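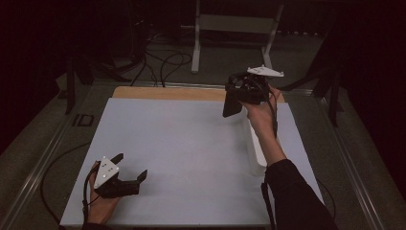
Print this page | E-mail this page

Gisine cell

The Gisine cell is a tabletop recording station built by Lernurik for collecting two-handed demonstrations. An operator holds one gripper in each hand, and the motion is later replayed on robot arms. The first cell was installed at the Flatau workshop; a second followed at Kahraman.

Setup

The table is edged with metal extrusion rails, and a flat, pale board serves as the work surface. Each gripper carries a triangular white marker plate on top, used for tracking, and is connected by a black cable. Before a session the operator opens and closes both grippers fully, then holds them over the board until 2 poses have been stored. Slack cable is kept on the floor, clear of the operator's feet.

This site uses cookies. By continuing you accept our cookie policy.

Maintenance

Marker plates are wiped with a dry cloth and checked for play. A loose plate shifts the tracked position of the fingers and calls for a new calibration. Cables are inspected where they leave the grip and are replaced after 500 hours of use. At Flatau the log for January lists 3,792 recordings, of which 47 were discarded after a worn connector was found on the left gripper.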